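Nandivitz water utility to raise hardness target after softening plant review

Households in Nandivitz will receive slightly harder tap water from January, after the town's water utility completed a review of its softening plant and decided to change the way the two treatment lines are run.

The utility, which supplies 3902 metered connections from a limestone wellfield north of the town, will raise the target for total hardness in the distribution network from 90 to 120 milligrams per liter, expressed as calcium carbonate. The raw water leaves the wells at 337 milligrams per liter. Under the usual classification, the new figure sits at the upper limit of the moderately hard range, and the raw water is well into the very hard range.

The change does not affect disinfection, and the utility says no limit for drinking water quality is involved. Hardness is not regulated as a health matter. The target is an operating choice, set by each supplier to balance scale in pipes and heaters against the cost of treatment and the tendency of very soft water to corrode metal.

That balance is the main subject of the review, which was carried out by the engineering firm Siqueira over the course of one operating year. The firm took samples at the plant outlet, at both service reservoirs and at a set of taps in the older part of town, where many service lines are copper with soldered joints. At the plant outlet the water met the old target on nearly all sampling dates. At the taps, copper concentrations after overnight standing were higher than the utility wanted, although still below the action level.

According to the review, the cause was a combination of low alkalinity and a pH that drifted downward in the longer dead-end mains. Softening by ion exchange removes calcium and magnesium and leaves alkalinity where it was, but the Nandivitz plant uses lime softening, which takes out both. The further the process is pushed, the less buffering capacity remains in the finished water. Running the plant to a less ambitious target leaves more bicarbonate in place and steadies the pH without additional chemical dosing.

The plant was built with two identical lines, each consisting of a rapid mixer, a solids contact clarifier and a recarbonation basin, followed by a shared bank of filters. Until now both lines have treated the full flow to the same endpoint. Under the new arrangement, part of the raw water will bypass softening and be blended back in ahead of the filters. Plants of this type often work this way, and the piping for it has been in place since construction. The bypass valve has been used only during maintenance.

Blending will be controlled by an online hardness analyzer made by Priminora, installed on the combined filter outlet in the spring. The analyzer performs a titration every 10 minutes and passes the result to the plant control system, which adjusts the bypass valve in small steps. If two consecutive readings fall outside the set band, the valve holds its last position and an alarm goes to the operator on duty. Manual titrations will continue at the start of each shift as a check on the instrument.

The utility expects lime consumption to fall by a little under a fifth. The larger saving is in residuals handling. Every unit of lime fed to the process produces more than twice its own mass of dry calcium carbonate sludge, which is thickened in lagoons, dredged and hauled to farmland as a soil amendment. Lagoon capacity has been the limiting factor at the plant for several years, and a third lagoon had been included in the capital plan. That project has now been moved back and will be reconsidered when the next plan is drawn up.

Filter runs are also expected to lengthen. The review found calcium carbonate deposits on the filter media, a sign that the softened water was still slightly unstable when it left the recarbonation basins. Media grains in the upper layer had grown enough to change the hydraulic behavior of the bed during backwash. The affected media will be replaced one filter at a time before the new target takes effect, so that the blended water does not pass through beds that are already partly cemented.

For customers, the practical effects are limited to places where water is heated or evaporates. Scale forms when heating drives carbon dioxide out of the water and calcium carbonate becomes less soluble, so kettles, water heaters, shower heads and dishwashers show the difference first. At 120 milligrams per liter the rate of buildup is moderate. The utility recommends that tank water heaters be set no higher than 140 degrees Fahrenheit for this reason, noting that scale formation rises with temperature, and that setting should be weighed against the scald risk in homes with small children.

Dishwashers with a built-in softener need a new setting. These units contain a small ion exchange cartridge that is regenerated with salt, and the amount of salt used per cycle depends on the hardness value entered by the owner. The new value corresponds to 7 grains per gallon, or 6.7 on the German scale, up from 5.3 grains and 5.0 degrees. Most manuals give a table for converting between these units. 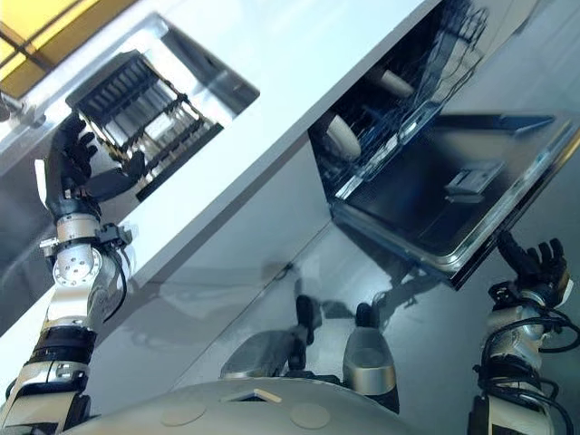
Machines without a softener rely on the detergent and the rinse aid. Detergents contain builders that bind calcium, and in moderately hard water the normal dose is sufficient. A white film on glassware that dissolves in vinegar is scale, and calls for more detergent or a higher rinse aid setting. A film that does not dissolve is etching, which is associated with water that is too soft for the amount of detergent used, and is permanent. The utility notes that it has received complaints of both kinds, with etching reported more often under the old target.

Laundry requires no change in most cases. Liquid detergents tolerate this level of hardness, and powder users may see a benefit from moving up one dosing step on the package.

Owners of home water softeners should reprogram the hardness value on the control head. A softener left at the old value will exhaust its resin before it regenerates, and hard water will pass through for the last part of each cycle. Units that regenerate on a timer should be checked against household water use. The utility does not service private softeners.

Aquarium keepers, home brewers and operators of steam equipment are advised to take their own readings during the first weeks. The hardness will be raised in stages of 10 milligrams per liter, with a week between stages, and different parts of the network will reach each stage at different times depending on the age of the water in the mains. Customers supplied from the upper reservoir, which turns over more slowly, will see each step last.

The staged approach is meant to protect existing deposits in the pipes. A thin mineral layer on the inside of old iron and copper mains separates the metal from the water, and a sudden change in chemistry can loosen it and cause discoloration. The review considered a single step to be acceptable on the basis of pipe coupons exposed in a test loop, but recommended stages because they cost nothing extra. Hydrant flushing will take place in the dead-end mains between the first and second stages.

Jinen, the neighboring district that buys part of its supply from Nandivitz through a single metered connection, will receive the same blended water. The district mixes it with water from its own wells, which is softer, and expects a final hardness below 100 milligrams per liter in most of its area. It has asked for the hourly analyzer values to be shared over the existing data link so that its operators can adjust the mix.

Water rates are not affected this year. The saving on lime and hauling will be offset in the first year by the cost of the analyzer and the replacement filter media, and will be entered in the next rate calculation.

Monthly hardness, alkalinity and pH averages for each reservoir will be posted on the utility's water quality page. Copper sampling at the taps used in the review will be repeated six months after the last stage, under the same overnight standing conditions.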